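Jultance Service Floor: Gallery of the Working Week

At Jultance we prepare rooms and tables for clients of the Baysal office building. Until last year all of this was done by people walking with trolleys. Now a part of the table work is given to robots with two arms and two hands, and our staff teach them, correct them and decide when they are ready. I was asked to collect some pictures and notes for colleagues at the other sites, who will begin with the same system in December.

I am Akua Agbenyega, shift coordinator. I started as a room attendant, so I look at these machines first from the side of the person who did the job before.

The practice table is kept small on purpose. A robot which can work well on a small surface has less trouble later on a big one, and the trainer can stand near and see the fingers. We change the objects often. Some are soft, some are round and roll away, and some have no business together on one plate, but this is how a table looks after a meeting.

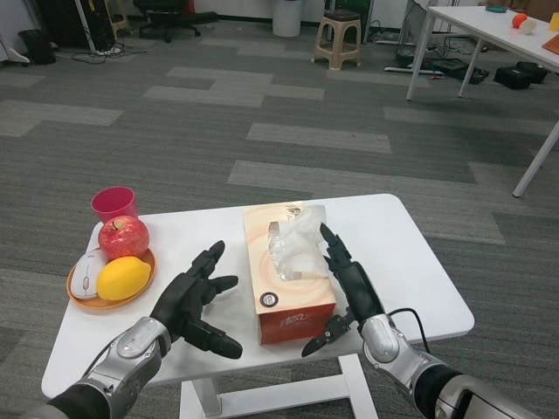
Kofi Amoah was the first from our team to learn the training work. He told me that the most difficult thing was to become slow. A person takes a tissue without thinking, and for the robot he had to think about every finger. In the first week he went home with tired shoulders and asked for his old trolley back. Now he teaches the others.

What changed in the hours: the evening round was six people, and it is three now. The other three were not sent away. Two went to training work with Kofi, and Amerley Ayaaba moved to the client desk, where she says she sits too much but likes the talking. We had over 51 requests for changes in the schedule during this time, and I answered all of them myself, mostly on Sunday.

Not everybody is satisfied, and I want to write this also. Yayra Wumbei thinks that the pay for training work should be higher, because it needs more attention than cleaning. I agree with her and I have said so to the management. The answer is still open.

Some small advice for the other sites. Let the attendants choose the objects for practice, they know which ones make problems. Write down every failed grasp in the Cutier log the same day. Do not put a new person alone with the system in the first month, even if the manual permits it.

Questions about the schedule can come to me. For the hands and the software, please write to Araba Boateng at the Jelledex support desk, she answers faster before noon.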